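# About Kullside

Kullside makes wooden shelf organisers for offices, schools and post rooms. We started with one pattern, the Treka, a plain rack of compartments for letters and forms. The Vament came later and has slanted dividers, so papers lean back and stay put.

We work from a unit on Tanguy Lane and make 200 organisers in a normal month. Most go out in one of 4 standard widths. Other sizes can be made to order and take 2 weeks longer.

Dividers are cut thin to leave as much room as possible in each slot.

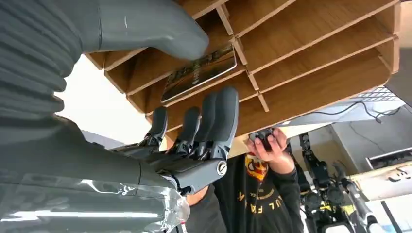

Spare dividers are kept in stock for both ranges, including older Trekas. To order one, send us the width of your organiser and the depth of the slot. The workshop is open to callers from 9am to 4pm.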